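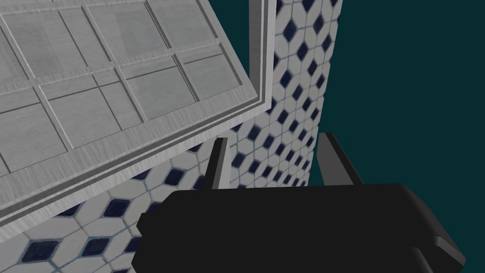
Superficie con revestimiento de azulejo. / Flarura

Flarura abre en julio su servicio de recuperación de azulejos y carpintería para reformas de vivienda

La empresa recogerá material sobrante y desmontado de obras, lo clasificará en su almacén de Clellberg y lo pondrá de nuevo a la venta a través del catálogo Kulura

Clellberg, julio. Flarura, empresa dedicada al suministro de materiales para reformas, pone en marcha este mes un servicio de recuperación de revestimientos cerámicos, puertas y ventanas procedentes de obras en viviendas. El servicio se presta desde el almacén de Clellberg y admite tanto excedentes sin colocar como piezas desmontadas que conserven sus medidas y puedan volver a utilizarse.

El material se publica en Kulura, un catálogo en línea de consulta libre que arranca con 242 lotes. De ellos, 54 corresponden a series cerámicas descatalogadas, las más solicitadas durante el periodo de pruebas por particulares que necesitan reponer unas pocas piezas en una cocina o un baño y no encuentran el modelo en ninguna tienda. El resto se reparte entre pavimentos, cenefas, puertas de paso, ventanas y hojas acristaladas.

Durante las pruebas, que se prolongaron a lo largo del invierno y la primavera, el almacén recibió 1439 metros cuadrados de cerámica y 694 elementos de carpintería. Una parte no superó la revisión y se entregó a un gestor de residuos. La cerámica rechazada tenía en su mayoría el esmalte saltado o el reverso cargado de un mortero imposible de retirar sin romper la pieza. En la carpintería, el motivo más habitual fue la deformación de los marcos.

«Hay almacenes de obra con cuatro cajas de azulejo que llevan diez años esperando a que alguien decida qué hacer con ellas. Un cliente que tiene que tapar el hueco de una tubería necesita seis piezas, y hasta ahora no había forma sencilla de que uno supiera del otro», señala la dirección de Flarura.

Recogida y clasificación

Las empresas de reformas y los particulares pueden solicitar la recogida por teléfono o mediante el formulario de Kulura. Se piden las medidas de la pieza, la cantidad aproximada y una imagen del anverso y otra del reverso. En la cerámica, el reverso suele llevar la marca del fabricante y ayuda a identificar la serie. Flarura responde en un plazo de tres días laborables e indica si el lote se acepta, si hay que verlo antes o si no tiene salida.

La recogida es gratuita dentro del municipio de Clellberg a partir de dos metros cuadrados de cerámica o tres elementos de carpintería. Por debajo de esas cantidades, el material puede llevarse directamente al almacén en horario de mañana, de 8:30 a 13:00.

Una vez en el almacén, cada lote se limpia, se mide y se separa por tono. El tono es el punto que más tiempo consume: dos cajas del mismo modelo fabricadas en años distintos pueden parecer iguales en la mano y notarse mucho en la pared. Por ese motivo, Kulura no mezcla partidas en un mismo lote, aunque el modelo coincida, y lo indica en la ficha.

Las fichas incluyen formato, grosor, acabado, cantidad disponible y estado. Se han fijado tres categorías: sin colocar, desmontado y con defectos visibles. Los lotes de la última categoría se venden a precio reducido y no admiten devolución. 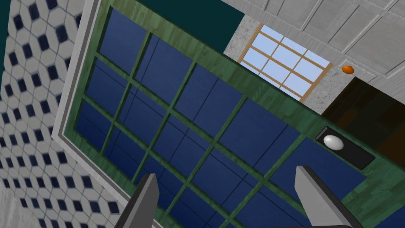
REFORMAS Y VIVIENDA

Carpintería: el taller Shojaei se encarga de la revisión

La parte de carpintería se ha encargado al taller Shojaei, que trabaja en la reparación de puertas y ventanas y que ha instalado un banco de trabajo en la nave contigua al almacén. Su labor consiste en comprobar escuadras, revisar herrajes, sustituir juntas y, cuando el cliente lo pide, ajustar la hoja al hueco en el que se va a montar.

El taller no repinta las piezas de forma sistemática. Los marcos se venden con el acabado con el que llegan, salvo que la pintura esté levantada o que haya dudas sobre su composición. Muchos compradores prefieren lijar y pintar en casa, y otros buscan precisamente el color antiguo. Quien quiera recibir la pieza terminada puede solicitar presupuesto aparte.

Las hojas acristaladas se entregan con el vidrio que traen siempre que esté entero y bien sujeto. Cuando se destinan a puertas de paso o a zonas en las que el vidrio deba ser de seguridad, el taller informa al comprador y ofrece el cambio antes de la entrega. Flarura recuerda que las ventanas antiguas no alcanzan las prestaciones de aislamiento de una ventana nueva y que su uso es más adecuado en divisiones interiores, galerías, armarios o construcciones auxiliares.

Precios y condiciones

El precio de la cerámica se fija por metro cuadrado en los lotes grandes y por pieza en los pequeños. No hay pedido mínimo. La carpintería tiene precio individual. En ambos casos, el comprador puede reservar un lote durante cinco días para comprobar medidas o acercarse a verlo.

Los particulares que entregan material eligen entre recibir un vale para compras en Flarura o cobrar un porcentaje cuando el lote se vende. Para las empresas de reformas existe una cuenta de depósito con liquidación trimestral. Si un lote pasa un año en el catálogo sin comprador, se devuelve a su propietario, previo aviso, o pasa a la sección de restos.

La sección de restos reúne piezas sueltas, cortes y azulejos de muestra que se venden por peso. Está pensada para talleres de mosaico, centros educativos y aficionados, y solo puede visitarse en persona.

Consejos antes de desmontar

Flarura ha preparado una hoja informativa, disponible en el mostrador y en Kulura, para quienes vayan a iniciar una reforma y quieran conservar parte del material. Entre otras indicaciones, recomienda retirar primero la junta, comenzar por una pieza que ya esté rota o junto a una esquina y guardar los azulejos de canto, con cartón entre ellos. En puertas y ventanas aconseja numerar las hojas y sus marcos antes de separarlos y guardar los tornillos y bisagras en una bolsa atada a la pieza.

La hoja advierte también de que no todo merece el esfuerzo. Los azulejos colocados sobre cemento en capa gruesa salen enteros pocas veces, y el tiempo que exige soltarlos puede superar con creces el valor de las piezas. En esos casos, la empresa sugiere salvar una docena para futuras reparaciones y llevar el resto al punto de vertido autorizado.

Próximos pasos

Tras el verano, Flarura prevé incorporar a Kulura un buscador por dibujo y color, pensado para quien desconoce el fabricante de sus azulejos. También estudia abrir un segundo punto de entrega fuera de Clellberg, sin fecha confirmada por el momento.

El almacén permanecerá abierto todo el mes de julio. En agosto se mantendrá la venta en línea, con envíos una vez por semana, y quedará suspendida la recogida a domicilio.

Sobre Flarura

Flarura suministra revestimientos, pavimentos y carpintería para reformas de vivienda. Atiende a profesionales y particulares desde su almacén y exposición de Clellberg.

Contacto para medios

Departamento de Comunicación de Flarura, Clellberg
Atención telefónica de 9:00 a 14:00
Material gráfico disponible previa petición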